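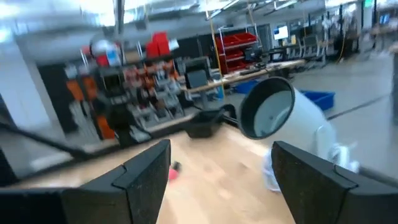 Where should loose markers be kept on a table that many people share?

They should be kept in an open cup that stands within reach of the place where most of the writing is done, and all other items should be kept out of that cup.

4.2 Small writing tools on shared tables

The previous section dealt with hand tools and with parts kept in drawers. The present section deals with markers, pens and similar items, which the Brondholm survey grouped under the heading "small writing tools." These items are cheap, are seldom signed out, and are used for a few seconds at a time. They were left out of the first round of the survey for that reason. They were added in September, after several of the participating workshops reported that markers were the item most often found lying on a table at closing.

The second round covered 249 tables at the Zanmont and Verbruggen sites. Each table was visited at the end of the working day, and a record was made of every marker found on it, whether in a holder or lying on the surface. The records came to 1053 markers in all. A marker was entered as "held" if it stood or lay in a cup, tray or basket, and as "loose" in every other case. Caps were recorded separately. A cap found apart from its body was entered as a loose item in its own right, and the body was entered as uncapped.

Three kinds of holder were in common use: upright cups, flat trays and wire-mesh baskets. Staff at both sites preferred the cup for markers. A cup takes up little of the table, and the color of each cap or end can be read from a seat if the marker is put in the right way up. Baskets were more often used for mixed supplies, and markers placed in them tended to sink below other items. Trays were used mainly by people who worked standing.
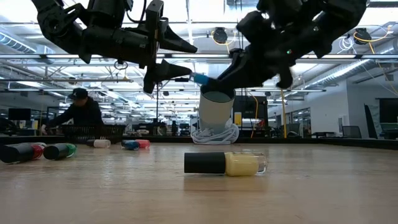

The base of the holder received less attention than its shape. The guidance issued at the Verbruggen site asks that a cup be placed directly on the tabletop, with power leads and other cables cleared from under it. In practice the same part of the table often served for both. A cup set on a coil of cable does not sit flat, and the lean may change each time the cable is pulled. Users who were asked about this said that they had stopped noticing the cable, and several had lifted the cup many times without moving what lay beneath.

The direction in which markers came to rest was also recorded, although it had not been part of the original plan. Markers with a round body and no clip were found farther from the holder than those with a clip. On smooth tabletops the difference was larger, and at two tables the markers had gathered along the back edge. The survey form was changed to include a line for surface finish, with the choices "rough," "smooth" and "glossy."

A typical spread of loose markers is given in Figure 2. The type of marker and the color of the cap were noted for each item before it was put away, so that tables with a mixed stock could be compared with those that held one kind only.

Figure 2. Markers lying on a light wooden tabletop, with a cup standing on a loose coil of white cable and a black wire-mesh basket at the far edge of the table.

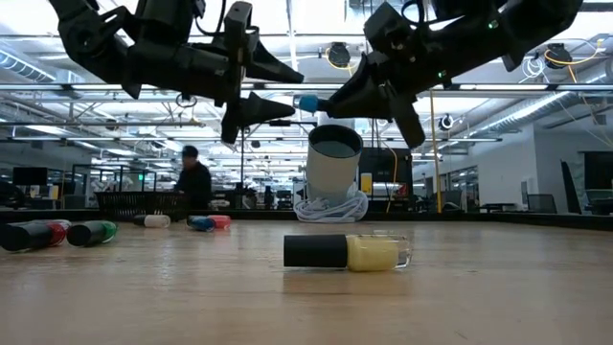 Mixed stock raised a further difficulty. Where black, red, green and blue markers were kept together, users tended to take out several in order to find one, and to return only the one they had used last. Tables that were issued a single color had fewer loose items, but their users borrowed from neighboring tables, and the borrowed markers were then entered as loose at the table where they were found. The two effects could not be separated with the records available. The Nallel checklist, used at the Zanmont site, treats a borrowed marker as belonging to the table from which it was taken. That rule was not adopted here, as it would have required each marker to be labeled.

The method of return also varied. Some users gathered all the markers in one hand and placed them in the cup together. Others returned them singly, checking each cap before letting go. The second method is slower and was more common at tables where dried-out markers had been reported. No instruction on this point had been given at either site, and the draft procedure in Section 4.3 leaves the choice to the user, provided that caps are pressed on fully before storage.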